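Notes from the Open Day at Hasness: Rules for People Holding Grippers
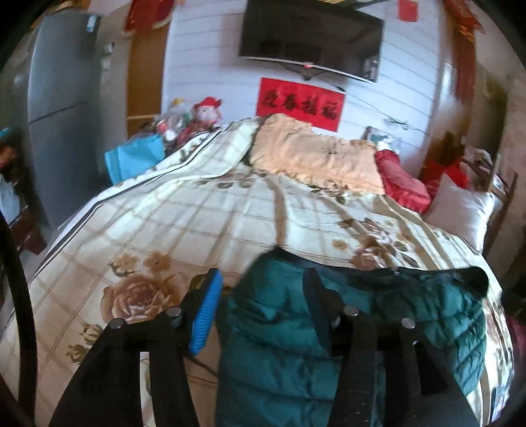
Hand-held gripper on a quilted jacket, home bedding task.

I went to Hasness for the rules. Other people go to open days for the tote bag, and I took one of those too, but the item on the program that got me onto a train before breakfast was called "Collection Practice in Private Homes: A Walkthrough of the House Standard." I write procedures for a living. My family has stopped asking about my weekends.

Hasness occupies two floors of what used to be a printing works in Drondinport, and you can still read the old rules on the stairwell wall, including one about sleeves near the rollers. Temitope Bako met our group at the door and told us she runs practice and training, which she summed up as "I'm the one who sends it back." There were 18 of us, mostly from firms that pay people to record household chores with hand-held grippers, plus two students and a man from Pasaribu who wanted to know where the coffee was and then, having found it, stayed beside it for most of the morning.

The first hour was the standard itself. It's in its third revision, dated Dec 6, 2020, and it is short enough to read while waiting for a kettle. I have worked under standards that had longer covers. Bako's view is that a collector standing in a stranger's bedroom with one arm out will remember maybe a page, so anything past a page is for lawyers.

I copied down the parts I liked, and since she said we could pass them on, I will.

Ask before every room. A yes at the front door is a yes to the front door.

Walk the room with the householder first and ask what they want put away. Do not put it away for them.

Do not tidy. If the bed has things on it, the bed has things on it.

Leave decorations where they hang.

Check pads and screws before the first take and again after every break. A pad that has shifted makes for a bad day's work, and you won't notice until the review.

Keep the cable clear of your own wrist, the bedding and the pets.

One garment at a time. Close on the fabric, never on a zipper, and stop if you feel a snag. The coat is worth more to its owner than the take is to you.

Anything you move goes back, unless the task was moving it.

The "do not tidy" rule got the longest argument of the day. A woman from Nindonlow said her collectors can't help it. They are polite people, they've been let into somebody's home, and they start squaring up the pillows. Bako has the same trouble. She put the bedroom picture up on the wall and said this was what she wanted more of: a puffer jacket in a bunch on a flowered comforter, a peach blanket in a heap behind it, a refrigerator standing near the foot of nothing in particular, and a red banner under the television reading 迎春接福, which is a wish to welcome spring and receive good fortune. Somebody lives in a room like that. The training rooms she inherited had a bed with one gray sheet and a lamp.

The man from Pasaribu, from the coffee, asked whether the banner ought to be blurred. It's a fair question and I expected a fudge. The answer was that the householder decides. Writing on a wall is treated like anything else on a wall: it gets pointed out on the walk, and the yes or no goes on the form. Names, addresses and faces of people are handled separately and come out by default. A framed picture counts as a face until someone has checked. I wrote that down twice.

We then moved on to Ott Mets, who looks after the tools and has the manner of a man who has been handed a lot of them back broken. His bench session was the best part of the visit. He holds that most collection standards talk endlessly about consent and then say "use the gripper correctly," as if that were a setting. His own sheet is laminated and hangs from the bench on a string. Pads first: run a thumb along the ribs, look for lint, look for lifting at the corners. Then the screws, by eye and by hand. Then open and close 3 times with nothing in the jaws and listen. He wouldn't tell us what we were listening for. "You'll know," he said, in a tone suggesting that some of us wouldn't.

He let us try it on a coat. I can report that a padded jacket is a miserable thing to pick up with two fingers. You close on it and the stuffing goes elsewhere. You take a bigger bite and now you've got a good deal of coat and no idea which part. I got a sleeve up, lost it, and was told kindly that I'd been twisting my wrist, which the sheet prohibits in its second line. I had read the second line. I had, in fact, admired it.

Lunch was soup.

The afternoon was the review room, where takes are checked against the standard. Each one gets a plain pass or a return, with a written reason, and the reasons are kept in a binder anyone can open. I opened it. Return 2234 says, in full, "Collector folded the coat. Task was lift the coat. Nice fold." I would have that framed if it weren't against the rule on removing papers.

A couple of grumbles, as this is supposed to be a report. The standard says nothing on how long a session in someone's home may run. I asked, and was told "reasonable," a word I get paid to delete. There's also no rule on who pays for a torn jacket. Bako said they just pay. I believe her, but it should be on the page, and there's room on the page. She took a note of both and said revision four is planned for February.

If you want to go, ask for the practice tour and not the general one, which is mostly stairs. Groups are capped at the number of chairs. Bring a coat you don't mind lending to the bench, and ask Mets about the string.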